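Dillwood Watch & Clock Circle
Member newsletter, Jun 28, 2021

Buying a used dress watch: what to check before you pay

Several members have asked for a plain guide to buying older dress watches, mostly after the last swap table, where three of them changed hands for more than they should have. I have bought and sold small gold-plated and steel dress watches for a long time, and my own mistakes are in here too. Dive watches and chronographs are a separate subject. Miroslava Tkachuk is writing that one up for July.

Start with the seller. A seller who answers a question about service history with a date and a receipt is worth a little more of your money. A seller who says "runs great" and nothing else has told you only that the watch ticks. Ask for a picture of the movement. If the seller says the back can't be opened, price the watch as if it needs a full service, because it may well need one. A basic service on a hand-wound watch from the local repairers now costs more than many of these watches do, so the service often decides whether you buy at all.

The dial comes next. Original dials from the fifties and sixties are rarely perfect. Expect some spotting near the edge and a little fading. What you want to avoid is a bad refinish. Look at the printing under a loupe. On a refinished dial the minute marks often miss the markers by a hair, the lettering looks thick, and the line at the bottom that names the country is missing or in the wrong place. I paid good money for a Fonseca with a clean silver dial and found out at home that the small seconds track was printed off center. It keeps good time and I still wear it, but I could not sell it for what I gave.

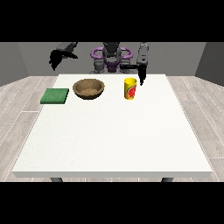
Cases are harder to judge from a listing. Plated cases wear through first at the lugs and at the corners of the crown side, where the shirt cuff rubs. If the listing shows the watch only from straight above, ask for the lugs from the side. Brass showing through is not a reason to walk away, but it should bring the price down, and replating rarely makes sense on a common model. On steel cases, look at the edges. A case that has been polished too many times goes soft and round, and the hallmarks or serial number on the back get shallow. Once that metal is gone it stays gone.

Crowns get swapped often. A replacement crown is a cheap part and does no harm to how the watch runs, but if you care about originality, compare it with an old catalog page. The club library has the Drusta trade catalogs up to the last printed one, and they can be borrowed for two weeks. Please sign them out in the book. One volume has been missing since spring and we would like it back.

Crystals are the part buyers worry about most and should worry about least. Acrylic scratches easily and polishes out easily. A tube of plastic polish and ten minutes with a soft cloth will take care of anything you can't catch with a fingernail. A crack is different, since moisture gets in through it, and a watch with a cracked crystal should be opened and looked at before anyone wears it.

Then the movement. If you are holding the watch, wind it slowly. You should feel even resistance and hear regular clicks. Gritty winding means dirt or a worn wheel. Set the hands forward through a full twelve hours and watch that they clear each other and the crystal. Pull the crown out and push it back a few times. If it pops out by itself, the setting lever needs work. Lay the watch dial up for a few minutes, then dial down, then crown down. It should keep running in all of them. A timing machine is better, and we have one at every meeting. Bring the watch and you can have a reading at no charge.

Rust is the one thing that makes me hand a watch back. A little discoloration on a case back is normal. Brown on the stem, the keyless works or the screws means that water has been inside, and you will not know how far it got until the whole thing is apart.

On size, remember that dress watches of this period are small. Many are 32 or 33 millimeters across, and people used to modern watches send them back for that reason alone. Measure a watch you already like, and ask the seller for the width without the crown and for the width between the lugs. The second number tells you what strap to buy. Odd sizes such as 17 and 19 millimeters are common, and the choice of straps is thinner.

About prices. The Rarkness online auction closed its spring sale with 1,218 lots, a good part of them dress watches in mixed condition. I went through the results. Plain steel three-hand models with a running movement and an honest dial mostly went for a little over $100. Solid gold went by weight first and name second, and the best piece in the sale, a thin gold watch with its box and papers, brought $3,000. Boxes add more than they should. Empty boxes are sold on their own now, so a box next to a watch proves very little unless the papers carry the same serial number as the case. Check both numbers, and read the inner one as well if the back comes off, as repairers sometimes scratched their own job numbers there and people confuse the two.

Remember the buyer's fee and the postage when you bid. Both are easy to forget late at night, and together they can add a third to the price of a cheap watch. Write down your limit with the fee already in it.

Straps are the easy part. Almost none of these watches come on their first strap and nobody expects them to. Thin leather without heavy padding suits them best. Buy decent spring bars at the same time. Old ones bend or corrode, and a watch that drops off onto tile usually breaks the balance staff. Some earlier cases have fixed bars, and those take an open-ended strap that is glued or stitched around the bar. Ask before you order.
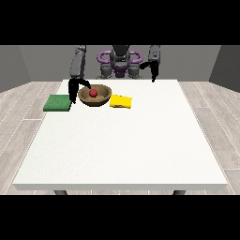 Belmiro Nogueira read a draft of this and wrote back that he disagrees with me about refinished dials. In his view a good refinish done decades ago is part of the watch's life, and a member who wants something to wear to weddings should buy one and be glad of the lower price. He would only warn people off when the seller calls the dial original. He also thinks I am too easy on plated cases, and says that once the brass shows it turns green against the skin in summer and the owner stops wearing the watch.

I accept the second point. On the first, we agree more than it sounds. A refinished dial sold as a refinished dial, at the right price, is a fair purchase. The trouble is that most sellers don't know, and a buyer who doesn't look ends up paying for an original.

A few words on care once you own one. Wind it at the same time each day and stop when it feels full. Keep it away from water, all water, including hand washing if you can manage it. Old gaskets are hard as wood and many of these cases never had one. Keep it off speakers and the magnetic clasps on bags. If it suddenly gains several minutes a day, it has probably been magnetized, and that can be fixed at a meeting in under a minute. If you own several and rotate them, give each a wind now and then.

Service every 4 or 5 years if you wear the watch often. One that sits in a drawer can go longer, but oil dries whether the watch runs or not, so have it looked at before you start wearing it daily.

Aurora Salgado keeps the list of repairers who still take hand-wound movements. Two names have come off it this year and one has been added, so ask her for the new copy if yours is from last summer. Deolinda Mota has a box of spare acrylic crystals in the common sizes and will fit one for the cost of the part. Bring the watch with the old crystal still on it, even if it is cracked, so she can measure the seat.

Corrections and arguments about the above can go to me, Belmiro Ramalho, at the July meeting or through the newsletter address.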